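Simulation first, safety later? An afternoon at the Roltosthorpe open day

I went to Roltosthorpe in March mostly to hear the talk on test rules for two-armed robots. The coffee was good. The parking was not.

The talk

Kęstutis Toom runs the testing side at Millanex, and he spoke for 42 minutes without notes. His shop has a written rule that no new handling task goes near a real machine until it has passed in simulation. The rulebook is called Jundix and it has 6 sections. Section 2 covers who may change a test once it has started (one person, named in advance). I liked that one.

I was less taken with section 4, the pass mark. Toom told us the current task set had been run 1,776 times and that 1,363 of those runs counted as passes. Counted by whom? By the same team that wrote the tasks, as far as I could gather. A man behind me asked whether failed runs are kept. They are, for roughly a year, which seems short to me if somebody gets hurt in month thirteen.

The demo room

After the break we were let in to see the simulator on a big screen. One of the test setups has a steering wheel hanging above a bare grid floor, next to a table, with the right hand closed around the rim and the left one open. The rules say each hand must have a stated job, even if that job is to stay clear. Fine, but a wheel with no column under it tells me very little about the forces in a real one. I asked. The answer was that loads come in section 5 – a section still marked draft.

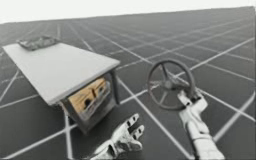 What I would want to see

An outside reviewer, for a start. Ramanauskas, who had the stand by the door, offer that kind of check and were happy to talk prices. I'd also like the draft section finished before anyone quotes a pass rate from the other five.

The slides are supposed to go out by email. Mine haven't come yet.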